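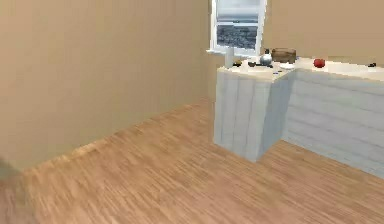 OK, I finally found the bug that has been eating my week, and it's such a good one that it gets a thread. Short version: our simulated mobile robot kept driving off toward nothing on the kitchen task, and I blamed the wrong piece of code for four days. The room is the one we call Walen. Bare plank floor, long beige wall on the left, L-shaped counter with a kettle, a plate and an apple up on it. The job is "go to the counter, stop, pick up the apple." The driving part should be the boring part!

2/ Background for anyone new: I train the policy on a pile of generated kitchens and then run a fixed test set every night. 1008 episodes, same seeds, same starting poses. It had been climbing nicely since December and I was getting a bit smug about it.

3/ Then on Friday the collision count in Walen went through the roof. The other rooms were fine. In Walen the base would set off, swing left, and drive straight into that big wall. Then it would keep pushing. Wheels turning, pose not changing, for the rest of the episode.

4/ My first guess was the wall. Big, plain, matte, hardly any texture. I figured the depth estimate was going mushy on it and the planner thought there was open space. Very reasonable theory! I loved that theory. I spent the whole weekend on it.

5/ I put a loud checkerboard on the wall. Same crashes. I swapped in ground truth depth, so there was nothing left to estimate. Same crashes, in the same spot, down to the centimeter. That should have been the moment I dropped it, but I tried one more wall texture first.

6/ Second guess was the window. Walen has a white-framed one over by the counter with gray sky behind it, and I had a vague memory of the map builder treating glass as a doorway. Closed it up with a solid panel. No change at all.

7/ So on Monday Isabelle Thibodeau sat down with me and asked what the robot thought its goal was. I said the counter, obviously. She asked if I had looked. I had not looked.

8/ We drew the goal as a big pink ball in the viewer. It was on the other side of the wall. Outside the house. The policy was doing a lovely job of driving toward the place it had been told to go.

9/ Now the fun part. Room files come out of a little exporter I call Cornora, and the robot side reads them with a loader called Daly. I changed Cornora on Thursday night so the room origin sits in the corner and not in the middle of the floor. Daly got the same change. Both had tests. All green.

10/ But Daly keeps a cache of goal positions, and the cache key is the room name plus the number of objects. Not the origin! Every other test room had been edited that week, so their object counts had changed and their caches got rebuilt. Walen was the only one I hadn't touched. It was running old goals in a new coordinate system.

11/ The offset pushed the goal out to the left, through the wall. If it had gone the other way it would have landed somewhere in the middle of the floor, the robot would have stopped there looking calm, and I might have spent a month tuning the grasping instead. So I'm kind of grateful for the crashing.

12/ What bothers me more is the pushing. A real base that shoves against a wall until a timer runs out will cook a motor or hurt somebody. We have a stall check on the hardware, and I had left it out of the sim because it slowed things down a little. So the sim was hiding a behavior I would really want to know about.

13/ Fixes that went in:
Cache key is now a hash of the whole room file.
Goals outside the walls throw an error before the episode starts.
Stall check is on in sim. 800 ms of commanded motion with no movement and the episode ends as a fault.
The goal marker is drawn by default, in pink, forever.

14/ The stall check has already paid off. I reran 500 old episodes from Emmont, a completely different room that I thought was clean, and it flagged a bunch where the base rubs along a cabinet for a while and then slides free. Those had all been scored as successes. Hmm!

15/ So my nice curve is going to drop when I rescore everything, and I'm oddly happy about that. I'd much rather have the smaller number.

16/ Rerunning the full Walen set with 2000 steps per episode tonight. Will post the new plot under this one, along with a clip of the pink ball sitting out there in the void, once the render finishes.

14 March 2024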